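Chapter 7
What a Pass Mark Promises: Standards for Robots Tested in Simulated Homes 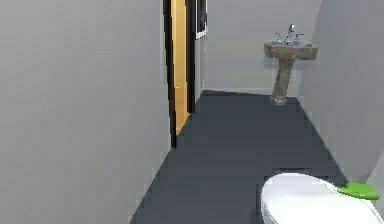 Majdi Moussa read the first draft of this chapter and objected before he reached the second page. His complaint was that I treat simulated testing as a kind of cheating, when without it most household robots would reach the market with hardly any testing at all. A rendered bathroom costs almost nothing to reset, he wrote, and a robot that goes wrong in one hurts no one. He asked me to say so at the start, and I have. He is right about the cost. I am less sure about the rest, and the argument between us runs through the chapter.

Start with a certificate. The Henitz home-assistance scheme asks a developer to submit 1768 simulated trials, spread over kitchens, bedrooms, hallways and bathrooms. The robot must finish its assigned task in at least 80 percent of them. A firm that meets the mark may print the scheme's badge on its packaging. Students meeting this rule for the first time usually ask whether 80 percent is high enough. That is a fair question, but it comes too early. We should first ask what was in the rooms.

A simulated bathroom can have a toilet, a pedestal sink with a faucet and two cross handles, a door in the side wall, and still leave out most of what makes bathrooms hard. Consider a dark floor with no tiles and no grout lines. A wheeled base has nothing to bump over, and a camera has no pattern to follow or be fooled by. Lighting that falls evenly everywhere spares the vision system the glare of a bare bulb on chrome. Does the scheme require water on the floor? A bath mat with a curled corner? It asks for "representative domestic conditions" and leaves the phrase undefined. The developer builds the rooms, runs the trials and reports the score.

The Melidine case shows how far this can go. Melidine, a cleaning robot built by Dritix, passed with a comfortable score. When Sevim Çınar went through the submitted files, she found that the bathroom trials, 700 of them, used only a handful of floor plans with the wall colors changed. No rule had been broken. The scheme counted trials and had nothing to say about how different they must be from one another.

Defenders of the scheme reply that a weak standard can be tightened later, once people are used to following it. Sometimes that happens. It is also true that firms with badges on their boxes rarely campaign for a harder test, and the Henitz text has been revised only once, in May, when its cover and its glossary were changed.

The Atallah guidelines take another road. They set no pass mark. They ask for 177 trials in physical rooms, a written list of every condition the simulator cannot reproduce, and a log of failures open to outside reviewers. Raed Kassab has called this approach slow and expensive, and small firms agree with him. Whether it produces safer robots is hard to say, and the evidence we look at in Section 7.4 is thinner than its supporters like to admit.

As you read, keep a few terms apart. Verification asks whether the robot meets its written requirements. Validation asks whether those requirements fit the use people will put it to. Coverage describes how much of the real range of conditions a set of tests reaches. Vendors' brochures tend to use all of them to mean "tested." We will not.

Section 7.1 begins with the trial itself, and with the question of who gets to decide that one has failed.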